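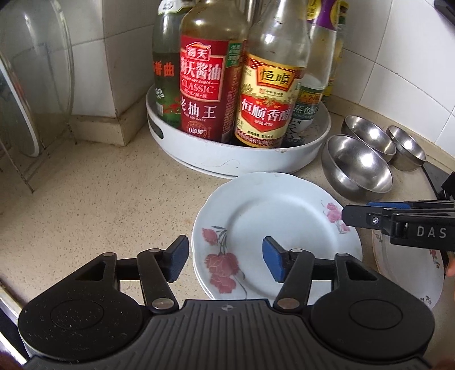

Tuesday, late

The Clumden Street house is going to open! I have to get this down before I sleep, because I'm still buzzing and the tea isn't helping.

The council voted tonight to lease us the old nurses' residence for 2 years, and the overnight permit goes with it. I'd have been happy with a "maybe in the fall." Instead we have a yes, with keys to follow in August. Six bedrooms to start with, all upstairs, each with a door that locks from the inside. I kept going on about those locks at every meeting since winter (I'm sure they were sick of me) and they're in the agreement now, in plain writing.

The hearing went on forever. We were item 6, after a long fight over parking behind the Bremalau building, and I'd eaten nothing since breakfast except crackers out of my coat pocket. Then a woman who slept in her car last year got up and talked about finding somewhere to brush her teeth before work. She spoke for maybe a minute. I cried, and so did the man next to me, who I'm fairly sure had come to speak against us. He went home without using his turn.

Money. The Lazarević fund is covering the boiler, and the church supper in Sodamcombe brought in $643, which is wonderful for a town that size. We're still $1,000 short on the fire doors. That felt like a mountain last week and tonight it feels like a couple of bake sales. I may think differently in the morning.

Things I don't want to forget:

Ask about the bus. The last one up the hill leaves at 9:40 and intake runs until 10, so somebody is going to be walking in the dark unless we change one or the other.

Find out if pets are allowed under the lease. I read it twice and can't tell. People will stay out in the cold before they'll give up a dog, and I'd do the same.

Call the mattress people back. Be nice this time.

I walked home the long way so I could go past the house. No lights on, gutters hanging off the porch, weeds up to my knees — and I stood there grinning at it like a fool. I want yellow curtains in the front room. I'm going to bring it up on Thursday, first thing, before they get started on insurance.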